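Robot Handling, Unit 2: Rules for Simulated Grasp Trials
Instructor: Kristine Pascual
Posted 2019-02-20

Read this before you book time on the Celamska cell. A grasp has to pass in simulation before it goes on the real arm.

Object models
Use the meshes in the Trukia folder. Do not smooth or rescale them. If you bring your own mesh, keep it under 1,520 faces and check it for holes. Holes give bad contact normals, and the solver will report a firm grip on a part that would slip. Write down the mass and friction values you used. A trial with no friction value is not graded.

Setting up the grasp
Approach with the fingers open wider than the part. Close slowly. Both fingers should meet the part below its widest point or on a flat area, never on a thin rim. Set the force limit to 80 percent of the gripper rating or less. The limit stays on during the lift, too.

Checking contact
Stop the run at first contact and look at it from the wrist view and from one side view.
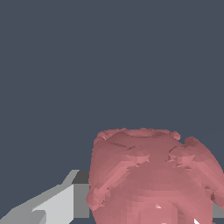 On rounded or uneven parts, the contact patch is small and one finger often touches first. Adjust the approach and run it again if the part shifts before the second finger arrives. Do not fix a shift by raising the force. Look for finger faces that pass into the mesh, which means the time step is too long.

Logging
Each trial gets one line in the Stireck log: mesh name, approach angle, force limit, result. Failed trials are logged the same way. Deleting a failed line counts as a missing assignment.

Moving to the real arm
You need two clean runs in a row with the same settings. Zepeda section students have their log signed before they enter the cell. Bring a printed copy. The real-arm sessions start in April.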